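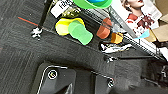

19 Mar 2021

Great day for the planner! The new cost term is in, the wrist view is feeding it directly, and I have a replay of the whole run to pick through.

What changed since January: the old planner (the one we inherited from Stedow) scored every grasp candidate on geometry alone and only asked the camera for a second opinion at the end. Trullov now keeps a running confidence per candidate and updates it on every wrist frame during the approach. So if the mask falls apart halfway in, the candidate loses points right there and the next one takes over without going back to home. I love how small the diff ended up. Most of it is deleted code.

Replay stats, so I don't have to dig them out again:

- 2,232 wrist frames in the log
- 448 thrown out by the blur gate
- candidate list capped at 2,000, never hit the cap
- 4 worker threads, same as before

The blur gate is too strict, I think. Small bright stuff on the wire rack gets rejected on edge sharpness when the mask is perfectly usable (cups lying on their sides are fine, shiny little things are not). Jingyi Fu wants the threshold to depend on distance to target and I'm all for it.

Molded plastic is its own problem. Gray panel, gray finger, and a deep recess with a nearly black interior, so the segmenter happily glues the fingertip onto the panel. I masked the finger out using joint state plus the gripper model, with a margin for calibration error. It's a cheap trick, and the overlay looks so much cleaner with it. 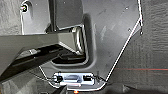 ## Handles and other thin things

The handle proposal code from Zheng finally runs inside our loop. It fits a curve to anything long and tubular and offers grasps along it, square to the curve. A woven bag is a lovely stress test: the checkered weave throws off corner features everywhere, and the keypoint matcher wants every single one of them. With the curve fit running first, the weave gets down-weighted and the dark gray handle wins on its own merits.
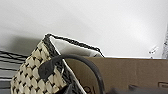 I still need to handle the case where the curve leaves the view at one end. Right now the fit just stops at the image border and treats that as a real endpoint, so the "middle of the handle" comes out shifted. Idea: flag open ends, and widen the uncertainty there so the planner prefers a short look-around move before it commits. That should drop straight into the confidence update with no new message type, which makes me very happy.

Other notes:

- Clutter on the low rack: overlapping yellow and green objects come out as one blob in some frames and two in others. Try voting across a short window.
- Steep tilt over carpet: the floor plane fit holds up nicely, even with the two thin reddish stripes in view.
- Ollance viewer leaks memory if you scrub backward. Restart it between logs.

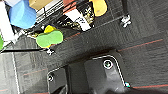

Bernadette Castellanos read the draft of this and thinks voting is the wrong fix for the merged blobs. Her point is that consecutive wrist frames share almost the same viewpoint, so they'll make the same mistake together and the vote just locks it in. She'd weight each frame by how far the camera has moved since the last one counted.

Good catch, and the pose is already in the frame header, so it's an easy change. I'll write it both ways and run them on the same replay. Branch is `blob-weighting`, with the blur gate left alone for now so the two changes don't get tangled.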